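Simulation-first budgeting

Simulation-first budgeting is a way of planning the purchase of robots in which the buyer first pays for work in a simulated building, and only after this decides what hardware to order. It is used mostly by small laboratories and by service companies that want a mobile robot for homes, hotels or care apartments. The term is also written as "sim-first procurement". It should not be confused with simulation used only for the training of control software, although the same files often serve both purposes.

Background

The practice came from a simple problem of cost. A mobile robot with an arm is expensive, and its delivery can take longer than the budget year allows. A buyer who orders too early may discover that the base is too wide for the bathroom door, or that the camera is mounted too low for the furniture. In a rendered apartment these questions can be asked before any contract is signed. A usual test apartment has a sitting room with armchairs, low cabinets and open floor.

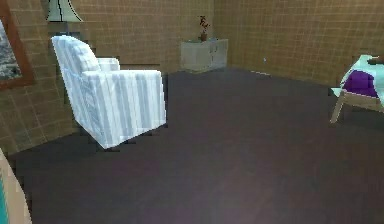

Main cost items

A plan of this kind normally separates four items: the scene license, the computing time, the staff hours and the hardware reserve. The scene license is the smallest of them in most plans. Staff hours are the item most often set too low, because the cleaning of room models and the repair of collision shapes is slow work and is easily forgotten.

In the planning sheet published by the Usto laboratory, the scene license is entered at 2,000 dollars for one year, and it covers 4 rooms. The laboratory added a test period of 90 days, during which no hardware could be ordered. Computing time was rented by the hour, as the laboratory had no machine of its own at that moment.

Small rooms need their own line in the plan. A bathroom with a pedestal sink and an opening to the next room puts different demands on the robot than a sitting room does, and the result can change the class of base which is bought. 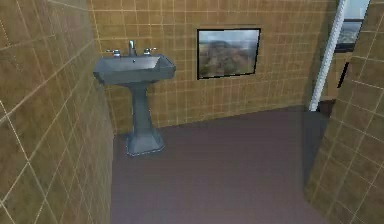

For this reason many buyers write the turning circle and the total width into the request for offers as fixed limits, while the arm length is left open until the tests are finished. Suppliers sometimes object to this order of work – they prefer to quote the base and the arm together – but most of them accept it when the budget limit is stated clearly.

Choice of sensors

Cameras are usually the second decision. The same room is rendered from several viewpoints and at several resolutions, and the buyer compares how much detail is lost on small items. Draped cloth, thin plant stems and dark floors are common difficulties, and a cheaper camera may still be enough if the robot has only to find free floor.
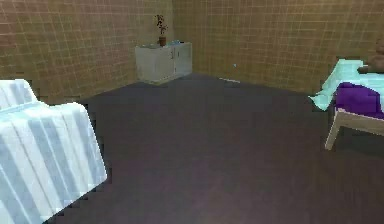
The Cekuver supplier list, which is used by several buyers as a starting point, divides cameras into price classes and gives the expected service life for each class. Spare cameras are counted as part of the purchase and not as maintenance. This rule has been criticized, as it makes the first year look more expensive than it is in reality.

Task lists and the hardware reserve

After the base and the cameras are chosen, the buyer writes a task list. Each task is connected to one place in the simulated building, and the price of the gripper is estimated from the objects found there.
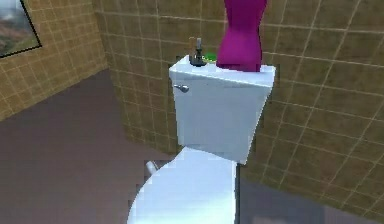
Simulated bathroom with a toilet and small objects on the tank.

The hardware reserve is the money kept for changes after the task list is closed. In the Grecu method it is released in equal parts, one after each review. The Zenitz method keeps the whole reserve until delivery, which gives more protection against a price increase but leaves the team without money for a second gripper.

Limitations

Rendered rooms do not show wear, noise or the real weight of objects, and the costs connected to these are only estimated. Insurance and floor repairs are also missing from most published plans. The Usto sheet, last revised on 4th February, lists both under "other costs" without an amount.

See also

Total cost of ownership
Mobile manipulator
Request for proposal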